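Workshop notebook, knitting side
Dec 9, 2021

Swatch no. 3 for the Sarnolen cardigan is off the needles and blocked. I write down everything now, before I forget it again like in November.

Yarn: Zovena sport weight, the undyed gray. Needles 3.5 mm for the body, 3.0 mm for the rib. Cast on 30 stitches, cable panel in the center, moss stitch on both sides. Before the bath I had 28 rows to 10 cm. After the bath and one night on the mat the fabric got longer, and the cables lie more flat than I want. The moss stitch is nice, it did not spread.

Johanna Lüthi looked at the swatch and thinks the cable crosses too often. She would cross every eighth row and not every sixth. I tried it on the upper half and she is right, the rope looks calmer and the hand is softer. But the chart must then be drawn new, also for the sleeves, because the sleeve panel starts at the same row as the body panel. I have not done the sleeves yet.

Things I changed in the pattern text:

Back neck: bind off in two steps, before it was one. The edge was pulling.
Button band: pick up three stitches for every four rows. Old text said two for three, this makes waves.
Size 4: the stitch count after the underarm was wrong. I had copied the number of size 3. Corrected in the table, not yet in the written part.

Yardage. For the second size I calculate 886 meters without swatch. Steiner asks for a reserve in all patterns they print, so I will write one more ball in the list. The old sample used over 70 grams only for the two sleeves, I don't understand this number and will weigh again with the new sample. Maybe I had the pocket linings on the scale too.

The Flusiteck software exports the chart with the wrong symbol for the left cross. It is the same symbol as the right cross, only thinner. I drew it by hand for now — if somebody opens the file, please do not press "refresh symbols", then all is gone.
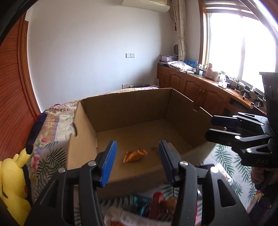

Cardboard box on the bed, small orange packet on the bottom.

Still open: the test knitters need the corrected size 4 before they divide for the sleeves. Ask Johanna which buttons, horn or wood. Wash the swatch a second time, warmer, and measure again. New chart for the left front — the cable must be mirrored there and I forgot it in the first version.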